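### 4.3 Do bare wood tops wear out faster?

The Zurkness guidelines for shared workrooms say that a bare wood top should be covered or replaced after 60 months. We could find no data behind that number. The guidelines cite an earlier edition, which cites a product sheet from Illedance, a maker of table coverings. We therefore went back to our own log of 3,539 surface entries and asked a smaller question: where on a table do people report marks, and does fixed hardware have anything to do with it?

The usual claim is that bolted plates protect the wood under them. We doubt that this can be judged by eye. In Figure 4a the pale grain shows in places through the holes of the dark plate, but glare on the open wood makes any comparison of color a guess.
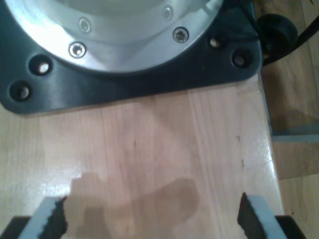 Yoon-hee Wang objected at this point that color is the wrong thing to look at in any case, and that a top should be judged by running a fingertip across it for dents. We accept part of this. Touch found dents that our raters had missed, but two raters feeling the same top often disagreed on which ones mattered, so we kept the visual score and report it with low confidence.

Holes and plate edges raise a second problem. Raters scored the wood inside an open hole (Figure 4b) as if it were part of the working surface, although no one works there. Leaving out those scores removed 296 entries.

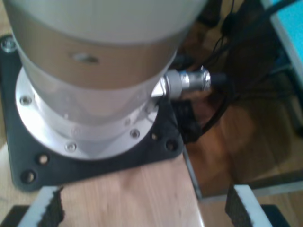

With these entries gone, the gap between plated and open areas shrank to a size we would not defend. It may be real. It may also be that raters expected cleaner wood near a plate and scored it that way.

Coverings were harder still. The Shim checklist treats any loose sheet as protection, and the black bubble wrap in front of the rack in Figure 4c would pass without comment. The checklist does not ask how long a sheet has been down, or what the wood was like before - both of which we would want to know before giving the sheet credit.
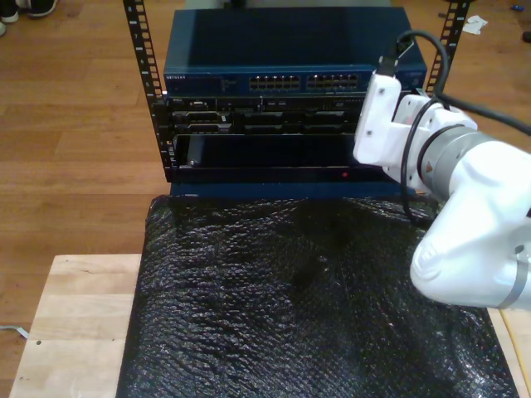
We coded covered areas as "not seen" and left them out of the totals. This lowers the apparent benefit of coverings, and readers who trust the checklist will think us unfair.

Last, there is the matter of grain. Thin dark lines that run with the grain, as on the wood in Figure 4d, could be streaks or scratches, and our log form had one box for both.
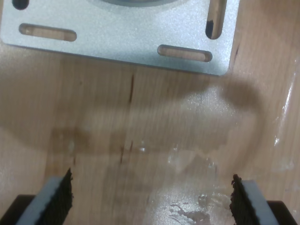 Why not simply wipe the line with a damp cloth and see, one reviewer asked. We did try this in July on two tops. Some lines faded and came back, and we stopped.

**Figure 4.** Wood surfaces near fixed hardware and coverings: (a, b) dark plates with open holes; (c) bubble wrap over a tabletop; (d) slotted aluminum plate on wood with thin dark lines.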